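Good Practice at the Fruit Table: A Short Gallery

Clarnstead put out its handling guide for two-handed gripper work in November. It has 29 rules, and I have doubts about plenty of them. Kristof Bosman, who edited it, knows this and asked me to write the captions anyway. Make of that what you like.

Rule 3 says the jaws should be fully open before they get near anything. Fine. The guide then asks for "a clear approach" to every item, and never says how clear. Fruit sits against fruit on most tables I know. Jeanine Visser wanted a number in there and was voted down, so we have an adjective instead.

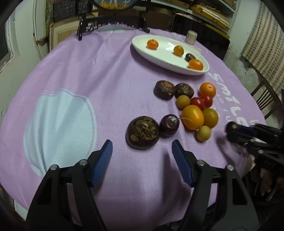 Open jaws, with a mangosteen just past the pads. Is that a clear approach? The guide won't tell you.

The section on shared tables is longer and I trust it less. It limits each session to 40 minutes, a limit copied from an old Foltley checklist that gave no source for it. It also says that two grippers may hold items at the same time if the operators "remain aware of each other." I'd like to see somebody audit that. Iresha Mollah suggested a plain rule about which hand moves first, and it got as far as a footnote.

To be fair, the part on soft items is decent. Grip from the sides, lift a little, stop. I would have printed that on page one and cut up to half of what follows.

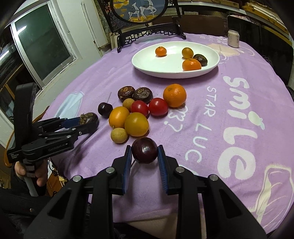
Both grippers loaded, one in front of the loose fruit and one to its left. Allowed under the shared table section, footnote or no footnote.

Comments on the guide go to Kyung-hwa Han. Mine are already in.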